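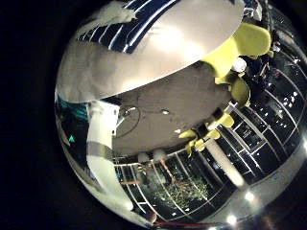
Refilling a flat cushion is easy work, but it makes more mess than a beginner expects. The fiber catches on sleeves and on the rough skin of the fingers, and small pieces travel to every corner of the room. On a light surface you will not notice them. Against dark navy with thin white stripes, one wispy white patch with feathery edges is seen at once, and for this reason I like to have something dark near me when I work with filling. I find the loose pieces the same day and not one week later on my trousers.

This page explains how I refill a square cushion of 40 centimeters with loose polyester fiber. The same method is good for a sofa pillow. It is not good for feather filling, which needs a tighter inner cover and more patience than I have.

What you need

The old cushion
600 grams of loose polyester fiber
2 clean pillowcases, or other large cotton bags
A seam ripper or small pointed scissors
Pins
A hand sewing needle, and thread in the color of the inner cover
A long blunt stick, for example the handle of a wooden spoon
A lint roller or a damp cloth

I buy my fiber from Stelmakh, a small shop in Zelamport which sells it by weight from big sacks. Any soft, springy fiber will do. Take a little in your hand, press it hard and open the hand. If it stays like a ball, choose another one.

Preparing the place

Close the window and switch off the fan. Clear the table completely, also the small things at the back, and put the sewing box on a chair. Good light matters more than a large table. I first did this work in the evening under one ceiling lamp, and the corners I thought were full were empty in the morning.

If you have a cat, please close the door too.

Opening the old cushion

Take off the outer cover and wash it separately. Now look at the inner cover and find the seam which was closed last at the factory. Usually it is on the bottom side, and the stitches are visible from outside, very near to the edge. Open only this seam, and only as wide as your hand with the fingers together. Many people open the whole side. It is faster in the beginning, but afterwards you have a long seam to close while the filling pushes out against you.

Put the opening inside the first pillowcase and pull the old filling out there. Do not shake it. Take it in pieces, slowly, and let each piece fall down into the bag. When the inner cover is empty, turn it inside out over the same bag and brush the corners with your fingers. The corners keep a surprising quantity of old lumps.

If the old filling is still clean and smells fresh, you can use part of it again. I mix the good part with new fiber, but I always put the old one in the middle and the new one outside. When it is yellow or hard, throw it away.

Wash the inner cover now if it needs it, and wait until it is completely dry.

Opening the fiber

This is the step which makes the difference, and it is the step I left out for years. New fiber comes pressed in the sack. If you put it in the cushion like this, it will be lumpy from the first day.

Put the new fiber in the second pillowcase. Keep your hands inside the bag and pull the fiber apart in small portions, as if you open a piece of cotton wool. Each portion should become light and a little transparent. It takes longer than you like — I listen to the radio. The volume grows very much, so do not fill the bag to the top before you start.

Filling

Begin with the two corners which are farthest from the opening. Take a small portion, fold it once, and push it in with the blunt end of the stick. The corner should feel firm but not hard. Then fill along the far side, then the left and right sides, and leave the middle for the end.

For the middle, use larger portions and your hand only. Lay them flat, one over another. If you push them in as balls, you will feel the balls later when you sit.

Stop from time to time and put the cushion flat on the table. Press it with both palms and move from one side to the other. Where the palm goes down too easily, add a little. Where it is hard, do not push; take the portion out, open it again and put it back.

The last two corners, beside the opening, are the most difficult. Fill them before you finish the middle, when there is still place for the hand.

How full is full enough? I fill until the cushion looks a bit too fat. After some days of sitting it becomes lower.

Closing

Fold both edges to the inside and pin them. Use a ladder stitch with small steps, and pull the thread every few stitches. If fiber comes out between the edges, push it back with the closed scissors before you pull. Make a double knot at the end and hide the thread inside.

Cleaning up

Tie the first bag and carry it out before you do anything else. Then use the lint roller on the table, the chair and your own clothes. A damp cloth is better for smooth surfaces — a dry one only moves the fiber to another place. Leave the vacuum cleaner for the floor.

Put the outer cover back on only after this. If some fiber is left over, keep it in the tied pillowcase. My cushions usually ask for one more handful in March.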